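Search this manual Enter keyword or part number Go

Trodum Panel Kit: Set-Up Guide
Section 4. Covering and hanging the panels
Text by Olesia Didenko, revised October 2018

By now you have the Dallby rails up on the wall and the bare panels leaning somewhere safe. Good! The dull part is over. Section 4 is where a flat gray board turns into something you'll want to look at, and it's the part of the kit we get the happiest letters about. Set aside an afternoon, put some music on, and clear a surface bigger than your biggest panel. A carpeted floor with an old sheet over it works beautifully if your table is too small.

You will need the covering cloth, the bag of Ninh clips, the flat corner tool, sharp fabric scissors, a long ruler, chalk or a washable pencil, and an iron. A second pair of hands is nice for the wide panels and not needed for the rest.

4.1 Choosing a cloth

Almost any woven cotton or cotton blend of medium weight will do. Quilting cotton is fine. Light upholstery cloth is even better, and curtain remnants are a treasure (check the bargain bin first, always). Hold the cloth up to a window before you buy. If you can see the outline of your fingers through it, plan on a plain white lining, or the gray of the board will show through and cool down all your lovely colors.

Stretchy cloth is the one kind we ask you to avoid. Knit jersey looks perfect on the day you fit it and sags within weeks, and no amount of re-clipping brings it back.

Solid colors are the easiest to fit. Small all-over prints come next. Stripes and plaids ask for more patience, and we think they're worth every minute. A pastel plaid with plenty of white in it is a special favorite here: it brightens a corner, it goes with nearly anything you put in front of it, and it stays cheerful on a gray morning.

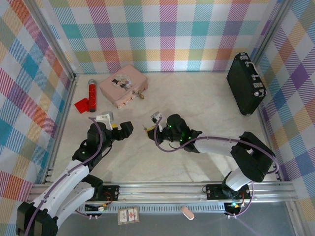 Whatever you choose, buy more than the bare measurement. For a solid cloth, add 70 millimeters to each side of the panel for the turn-over. For a plaid, add the same 70 millimeters and then one full repeat of the pattern in each direction. The repeat is the distance from one spot in the design to the next identical spot. Measure it on the bolt with your own ruler, as the label is sometimes wrong.

Note: buy all the cloth for one room in a single trip and from a single bolt. Dye lots differ, and two pieces that look like twins in the store can look like cousins on the wall.

4.2 Washing and pressing

1. Wash the cloth the way you expect to wash it later. If it's going to shrink, let it shrink now.

2. Dry it flat or on a line. A tumble dryer can pull a loose weave off its grain.

3. Press from the wrong side with the iron at the setting on the fabric label. Press by lifting and lowering the iron. Sliding it back and forth bends the lines of a check, and bent lines are surprisingly hard to straighten.

4. Let the cloth cool fully before you cut.

Caution: never iron cloth once it is clipped to a panel. The foam layer melts.

4.3 Finding the straight line

Woven cloth has a lengthwise thread and a crosswise thread, and the whole trick of a crisp panel is keeping both of them square to the board. With a woven check this is easy, as the colored lines are the threads themselves. With a printed check, look closely. The print may have gone on at a slight slant to the weave, and then you must decide which one to follow. Follow the print! Your eye sees the print from across the room, and a small lean in the weave will never bother you.

1. Lay the cloth face down and put the panel on top, foam side down.

2. Fold one edge of the cloth up against the panel. Pick one line of the pattern and see whether it runs parallel to the board from end to end.

3. Turn the panel a little at a time until it does.

4. Chalk around the panel, then add the turn-over outside your chalk line. Cut on the outer line.

If you're covering several panels, chalk and cut them all in one go. Mark the top of each piece on the back with an arrow. We mean it about the arrows. Vilgot Hedlund, who fits panels for our showroom and has done it for years, still draws an arrow on every piece, including the ones with no obvious up or down.

4.4 Clipping the cloth to the board

Each standard panel takes 12 clips, three to a side. The wide panel takes 14, with the extra two going on the long edges. The clips are reusable, so please don't worry about getting it perfect the first time. Hardly anybody does.

1. Start in the middle of the top edge. Fold the cloth over the board and push one clip down until it clicks.

2. Go to the middle of the bottom edge. Pull the cloth snug, as you would a bed sheet, and push in the second clip.

3. Do the middle of the left edge, then the middle of the right.

4. Turn the panel over and look at it from the front. Are the lines straight? If they bow toward the center of an edge, that clip is pulling too hard. Ease it off and try again.

5. Work outward from the middle clips toward the corners, always doing one side and then its opposite.

6. Leave the corners until last.

Caution: the Ninh clips have a stiff spring. Keep your fingertips behind the ridge as you press, and keep the loose ones away from small children and pets.

4.5 Corners

Corners scare people, and they shouldn't. Fold the point of the cloth straight in toward the center of the board, so that you have a small triangle lying flat. Fold one side over it, then the other, the way you'd wrap a gift. Run the corner tool along the fold to flatten it and slide it out again. With thick cloth, trim the hidden triangle to half its size before you make the second fold.

A tiny pleat at the very corner is normal. It disappears once the panel is on the wall and the edge strip is in place.

4.6 Matching the pattern from one panel to the next

You have two choices, and both look good.

The first is to match exactly, so that each band of color carries on from one panel to its neighbor. For this, lay the finished first panel face up on the floor and slide the second piece of cloth along next to it until the bands meet. Mark that position with two pins, then chalk and cut as in 4.3. Carry on from panel to panel in the order in which they will hang. Don't skip ahead.

The second is to let the pattern start fresh on every panel and cover the joint with an edge strip. This uses less cloth and takes a fraction of the time. With a busy check in lots of soft colors, few visitors will ever notice, particularly where two panels meet at an inside corner and the eye expects a break anyway. The plain metal strip suits this approach very well and keeps the joint looking deliberate.
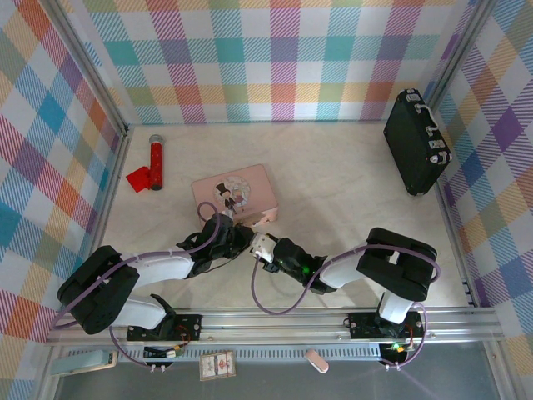

4.7 Hanging the finished panels

1. Check that the Dallby rail is level. It was level when you finished Section 3, but check again now that the screws have settled.

2. Hold the panel with the arrow pointing up and tilt the top edge toward the wall.

3. Drop the two hooks over the rail. You'll feel them seat.

4. Lower the bottom edge until the magnet takes it.

5. Slide the panel sideways to its final spot. It should move with gentle pressure from both hands.

6. Hang the rest from left to right, then press the edge strips into the gaps.

The full-length rail measures 1,319 millimeters and is meant to be used whole. If your wall is shorter, cut the rail from the right-hand end only. The left end carries the stop that keeps the panels from walking off.

Note: in a room with a heater, leave a finger's width between the last panel and the side wall. The boards grow a little when the heating comes on in winter. Panels put up in July have more growing to do than you'd expect.

4.8 If something looks wrong

Ripples across the front: the cloth is loose in one direction. Take out the clips on two opposite sides, pull again, and put them back.

A wavy line near one edge: one clip is tighter than its neighbors. Loosen it by half a click.

Panel won't seat on the rail: there's too much cloth bunched behind a hook. Trim the turn-over to clear it.

A gray shadow through a pale cloth: add a white lining. Cut it to the exact size of the board with no turn-over, and lay it between the foam and the cover.

Pattern drifts out of line after three or four panels: the repeat has stretched in pressing. Go back to the last panel that matched and start again from there. Annoying, yes, but the boards come off the rail in seconds.

4.9 Changing the cover later

This is our favorite thing about the system. When you're tired of one cloth, unhook the panel, pull the clips, and fit another. Keep the old cover as a cutting guide, with its arrow still on it, and the second round goes far faster than the first. Covers fold flat and store happily in the Istimow bag that came around the rails.

Spare clips and edge strips are listed by part number in Section 7. Section 5 covers the shelf brackets, which hook over the same rail and can be added with the panels in place.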